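Gripper Comparison Working Group
Minutes of the meeting held Wed 24 December, back lab, 9 a.m.

Present: the bench team, the purchasing lead, the controls engineer, and the intern. The software lead joined by phone from an airport and was audible for most of item 2.
Apologies: everyone who had read the calendar more closely.

1. Minutes of the last meeting
Approved after one correction. The cable that was recorded as "missing" should read "on loan to the other bench." The other bench does not agree with either wording.

2. Fingers: Fedia against Nirari
The bench team reported on the comparison of the two finger sets. Each set got the same 253 grasps, with the same arm and the same operator, split between the fruit tasks and the bag tasks. The Fedia set is the stiff one with the short pads. The Nirari set costs more and comes with a nicer box.

Fruit went well for both. Fedia dropped an orange 18 times and Nirari nine. Purchasing asked whether half the drops was worth the difference in price. The bench team said it depended on how one felt about oranges. Purchasing asked for that answer in a form that could be sent upstairs.

Bags were the longer discussion. The controls engineer pointed out that both sets were run at the force limit chosen for fruit back in June, and that a thin plastic film has different needs. The bench team agreed, and noted that the controls engineer had chosen the limit. It was settled that grasps on the zipper seal and grasps on the body of the bag will be logged under separate headings from now on. At present they share a column called "bag, misc."

Wrist camera views from the bench, circulated with the agenda:

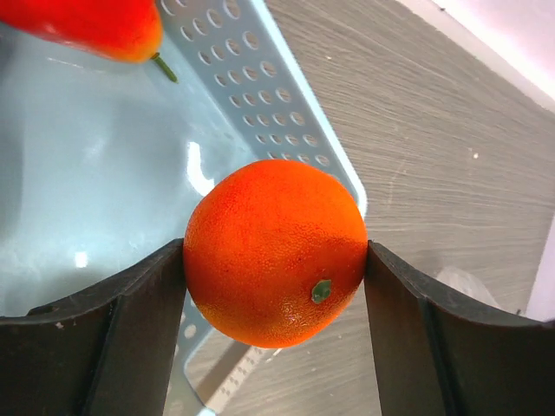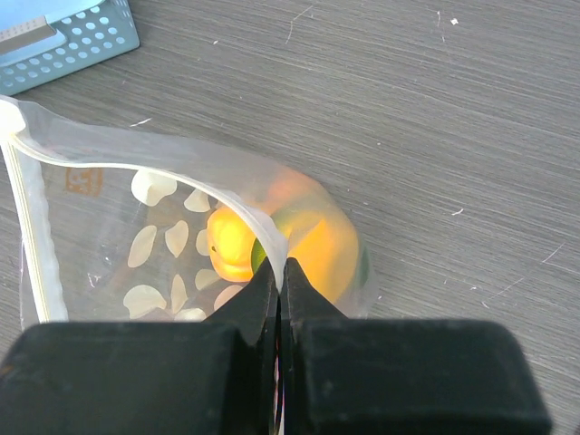
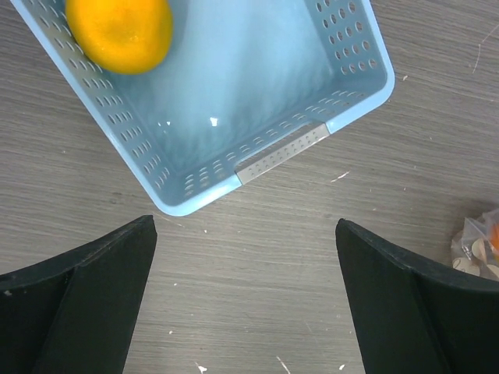
The software lead asked whether the lighting could be brought down a little, as the segmentation still treats shiny plastic as a personal insult. The bench team would like the lights left alone until the comparison is finished. Changing them halfway would mean starting over, and the last time we started over it took until June to get back to where we had been. Lights stay as they are. The software lead's reply was lost to a boarding announcement and is recorded here as consent.

There was a short argument about what counts as a drop. The current rule says the object has to leave the fingers before release is commanded. The intern asked about an object that slides most of the way out and then hangs there. Three people answered at once, differently. Until the rule is rewritten, the operator will mark these as "hanging" and move on.

Action: bench team to rerun the bag tasks with a lower force limit, both finger sets, same bags.
Action: intern to draft a definition of "drop" that fits on one line.

3. Controller
The Dhillon controller has been on the bench for two weeks. It closes the fingers more smoothly than the one we have, and the bench team likes it. It also forgets its zero position whenever it is powered down, which the bench team likes less. The supplier has been told and has sent us the manual again.

The controls engineer measured a delay of nearly 670 milliseconds between the close command and first movement on a cold start. After that it settles to something nobody minded. Purchasing asked if we could just never turn it off. This was taken as a joke, and then, after a pause, noted as a possible workaround.

Action: controls engineer to write a homing routine that runs at startup and does not need anyone to hold the arm.

4. Camera mount
The Juteck bracket works and the camera has stopped drifting during long runs. The screws are of a size that none of our drivers fit. One driver has been bought and already labeled "DO NOT BORROW," so we expect it to be gone by the next meeting.

The software lead would still like the fingertips lower in the view. The bench team would like to finish one thing without moving the camera. Deferred.

5. Budget
Enough left for one full set of spare fingers, either make. Purchasing will not order until item 2 is closed. The bench team observed that item 2 would close faster with spare fingers. Purchasing observed that this had also been said about the arm.

6. Other business
Anyone taking fruit from the bench for lunch is asked to replace it with fruit of the same size. The test sheet lists diameters.
The meeting room is double booked for the next session, so we will meet at the bench, standing up, which may help with the length.

Meeting closed at 10:40. Next meeting once the bag reruns are in.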